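Search this site
Type and hit enter

The back pay is still stuck, and so am I

2020-11-12 | 3 min read | 13 comments

Hi again, everybody. I promised in the last letter I'd find out what is going on with the night crossing guards and dispatch clerks over in Plarkthorpe, and I've spent most of the week on the phone, so let's get into it (there's a bit about my bathroom too, bear with me).

Short version: sixty people who work for the county's public safety office have been waiting on their overnight allowance since July. The regular pay is coming through fine. It's the extra they were promised when the late shifts got longer, and for most of them it comes to $3,705 each by now. That's a car repair, a few months of rent, a lot of groceries!

I talked to Augustina Kyei, who has been on the dispatch desk in Clirstead for years and got moved to Plarkthorpe in the summer. She was told it would be a short posting. She drives 20 miles each way, mostly in the dark, and when she asked about going back to her old desk she got a form letter. "I like the work," she told me. "I'd like it more if I could pay my sitter." She let me use her name, which took some nerve, and I told her so.

A few of the others would only talk if I left them out of it, so I have. 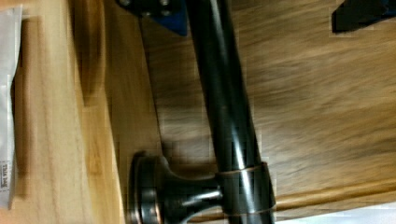

Oil-rubbed bronze towel bar with its round collar and base.

Quick house break! I've been taking calls sitting on the edge of the tub with a notebook on my knee, and if you heard an echo when you rang me, well, now you know. Okay, back to it.

So what does the county say? I got Tiago Coelho from the pay office on the line and he was friendly and pretty frank. The allowance was approved, he says, but the money was put under the wrong heading when they switched to the Wallin payroll system, and moving it needs a vote. That vote has been on the agenda twice and was pushed back both times. He wouldn't give me a date for the next one. He did say the staff will get the full amount, and I wrote that down word for word and read it back to him.

As for the transfers, that's a different office and they haven't called me back. I've left three messages. I'll leave a fourth.

A group of the staff stood outside the Prulline building last week with hand-lettered signs, very quiet, all in their own time before a shift. They want to meet with the county manager and they still haven't got a slot. If you live in the district, you can write to your council member and ask when the vote is. Mention the overnight allowance by name so it lands with the right person.

More when I hear something. Hit reply if you work there and want to talk, I read all of them, and I won't print your name unless you say so.

Share 60 | 13 comments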